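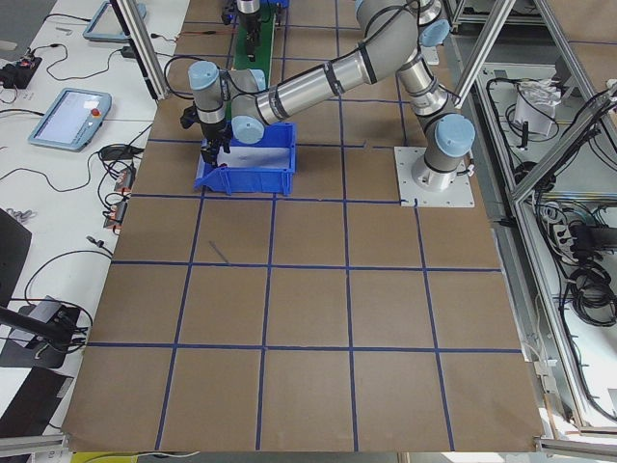 Subject: Re: [skorell-dev] Planner timeouts on the bin and conveyor cell
Date: 3 July 2024

I went through the planner logs from Donton last night. There were 3796 planning requests in them, and 98 hit the timeout. Of those, 90 were for the approach into a bin, with the gripper pointing down and the other arm parked somewhere over the belt. The transfers between bin and conveyor are fine.

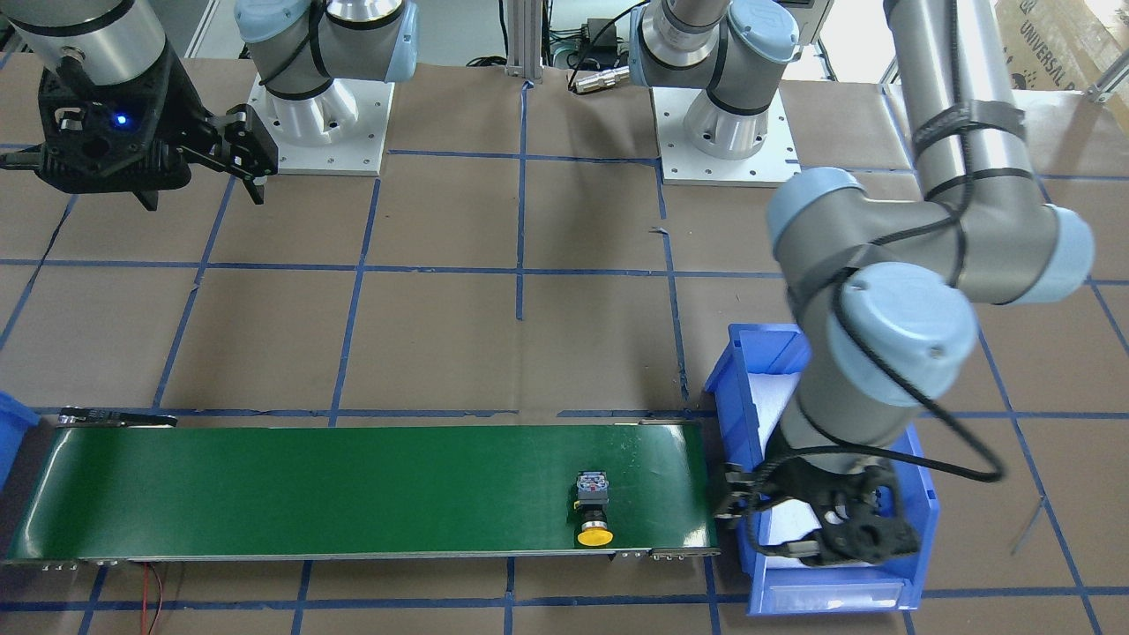 Bence Szilágyi wrote:
> We see the same thing at Parnirville since the March merge. The
> second arm is treated as a static obstacle at its last reported
> pose, even when it already has a trajectory queued. Raising the
> timeout only makes the cell wait longer. Can we pass the queued
> trajectory to the collision checker instead?

Yes, and most of the code is there. The checker takes a timed path for each arm, but the scheduler drops the timestamps before the call. My branch (arm-timing) keeps them. It also pads the bin walls by six millimeters, down from the old default, which closed off too much of the opening for a two-finger gripper.
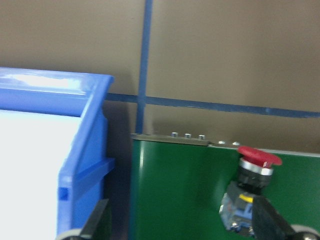 I left the wrist camera pose filter alone. It still throws out any detection made while the joint velocity is above the limit, so if you get "no fresh pose" after a fast move, add a short settle before the query. Don't raise the limit — the grasp planner downstream assumes the arm was still.

One thing is missing. If an arm stops partway through its trajectory, the checker keeps using the old timing until the next state update.

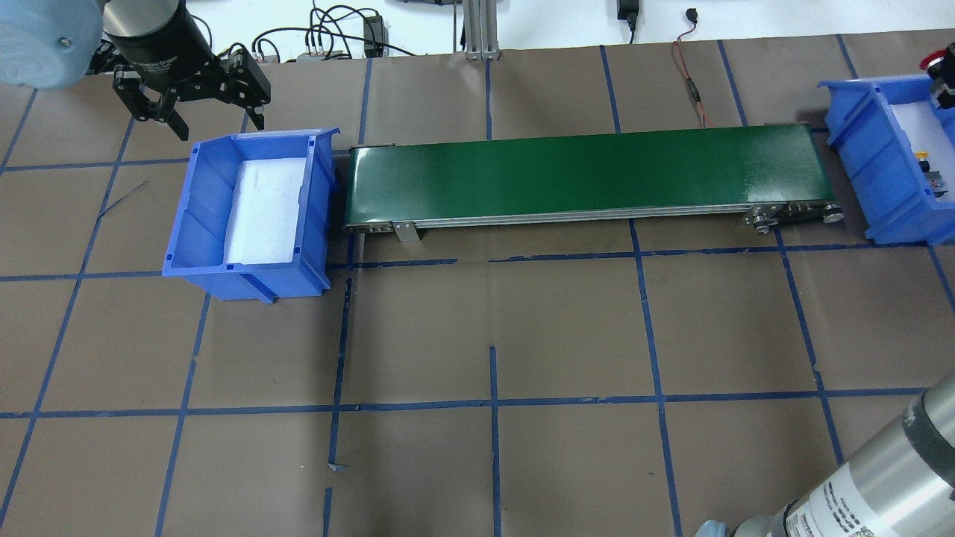
Rowlands asked off list whether the branch can go into the release as it is. I would hold it until the stop case is handled. A flag to turn timed checking off is in the config (timed_paths: false), and with it off you get the old behavior, apart from the padding.

Logs are in the usual folder.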